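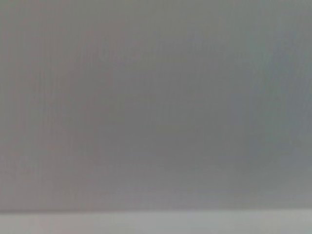
Festival diary, second night: the Gerlach premiere

I am writing this at the kitchen table of the rental in Irthorpe with my shoes off and a bowl of cereal in front of me, and it is past one in the morning, so please forgive whatever this turns into. I promised myself I would put down something every night of the festival this year, even when I was tired, and tonight I have something worth putting down. 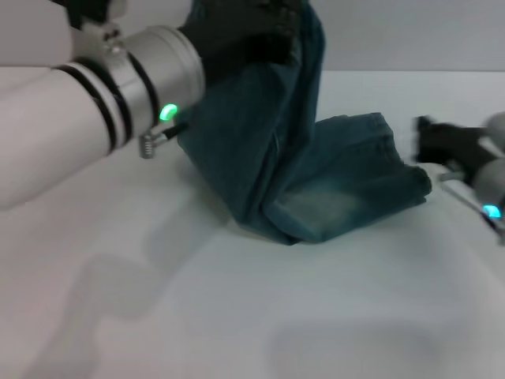 4 min read

So, Gerlach. If you have been reading this diary for a while you know I have been waiting for this show since July, when the first short teaser went up and I watched it on my phone in the grocery store parking lot while the ice cream went soft. Tonight they showed the first 2 episodes back to back at the old Stiltia, with Ilse Haberkorn there in person to talk afterward, and I had a ticket, and I still can't quite believe I had a ticket.

The line was down the steps and past the bakery by the time I got there. I ended up next to a mother and daughter who had driven in that afternoon and had never been to a festival screening before, and we shared a bag of those sugared almonds they sell by the door and guessed at the plot the whole way in. The daughter was sure the brother did it. (Did what? We had no idea yet!) The Stiltia holds 200 people if you count the balcony, and the balcony is where we landed, on the left, behind a man in a very tall hat who thankfully took it off when the lights went down.

Now, I don't want to spoil anything, and they asked us nicely not to. I will say that it opens slowly. The first episode spends a long time on a ferry, just Ilse's character, Maren, and her father's coat and the sound of the engine, and I could feel people around me settling in their seats and wondering if it was going to be that kind of show. I didn't mind it. I like being made to wait a little. Then there is a phone call at the end of the ferry ride, and the mother next to me grabbed my wrist, and after that I don't think I leaned back again until the credits.

The second episode is the better one. There's a dinner where everyone at the table knows something different, and it is funny in a way I wasn't expecting from the teaser, which made the whole thing look like rain and staring. The uncle is wonderful. I need to look up who plays him, as I left my program on the seat like I do every single year. My one complaint is the music, which comes in too loud and too early, and tells you to be worried when you were already doing fine at being worried by yourself.

And then Ilse came out! She is smaller than you'd think and she talks fast, with her hands. The Q&A was supposed to run 30 minutes and went a good bit longer, mostly because she kept asking us questions back. Somebody asked about the ferry and she said they shot it in cold so bitter that she did her lines with hand warmers in her socks, and that the phone call took 33 takes — she remembered the number exactly, and did not look like she had forgiven anyone for it. Somebody else wanted to know if there would be another season, and she made a face and looked toward the side of the stage, where I suppose a person from Dedirska was standing, and said she would like to be allowed to go home at some point. Dedirska is the outfit that produced it, and they have been very tight-lipped, so I am choosing to read that face as a yes.

I did not ask anything. I had a question all ready about the coat, whether it was really meant to be so big on her, and the microphone came right down our row and I passed it along like a hot dish at Thanksgiving. The daughter asked hers, though, about the brother. Ilse laughed and said to keep watching, and that poor girl was glowing all the way down the stairs.

I walked back along the river instead of taking the shuttle. It was quiet and my ears were still ringing from that music. Tomorrow there's a noon screening I have been told is very long and mostly in a barn, and then the shorts program at four, if I can get in. I should go back to the Stiltia before that and ask about my program.

The cereal has gone to mush. Good night, all — more tomorrow.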